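Leilani Ferreira and Shota Ishida: two voices, one kitchen table

Leilani Ferreira had been singing at weddings for years before she ever thought of making a record, and when she tells the story she starts with the food. "There was a cousin's wedding in Pulldale and I was in line for the potatoes," she says, laughing, "and this man behind me asked who had taught me to breathe like that. I thought he meant I was out of breath!" The man was Shota Ishida, who had been hired that evening to play guitar between the speeches. They talked until the hall was locked up, and by the end of May they had a song.

That song, "Prastia," opens the duo's first album, and it is still the one people ask for. Ishida wrote the guitar part years earlier, on a long bus ride, and had never found words for it. Ferreira found them in one afternoon. "She sang it straight through, and I forgot to come in on the second verse," he says. "You can hear it on the record, a little gap where I'm just listening. We kept it."

They are easy company, these two. They finish each other's stories and then argue over who got it wrong, and when I ask about the name El Idrissi, which they have put on the album cover instead of their own, I get two quite different answers. Ferreira says it was the name over a bakery she used to pass on her way to school. Ishida is sure it came from a letter delivered to the wrong address. "It was the bakery," she says, patting his arm.
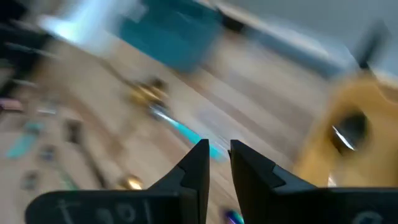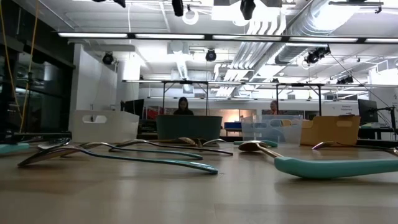
The album was recorded in Plileck, in a house lent to them by Ferreira's aunt, over 19 days that both of them describe as happy and much too warm. They sang in the kitchen, mostly, with the windows shut to keep out the neighbor's dog, and they did take after take of the slow songs. "Shota would say, one more, and I'd say, you said that an hour ago," Ferreira remembers. "On 'Lantern Street' we got to 38. And which one did we use? The third!" He nods, a bit sheepish, and says he would still like to try it again.

I wondered whether singing love songs together every night makes people assume things. It does, they say, and it used to bother Ferreira more than it does now. Ishida is married, and his wife sings on two of the choruses. "People write to us and ask when the wedding is," he says. "My wife answers those letters. She is very kind about it."

The first pressing was only 300 copies, and they carried the boxes to the shows themselves. Now there is a small label behind them and a string of dates through the summer, in rooms that hold around 100 people, the size they both like best. Ferreira wants to see faces. Ishida wants to be able to hear if a string is going flat, and he has never really trusted the speakers on a big stage.

A second album is half written. There will be a piano on it this time, and one song in which Ishida takes the lead, though he looked at the floor when she brought it up. "He has a lovely voice," Ferreira told me as we were putting on our coats. "Put that in, please, so he has to read it."

They play in Pulldale on June 5, 2022, in the same hall where they met.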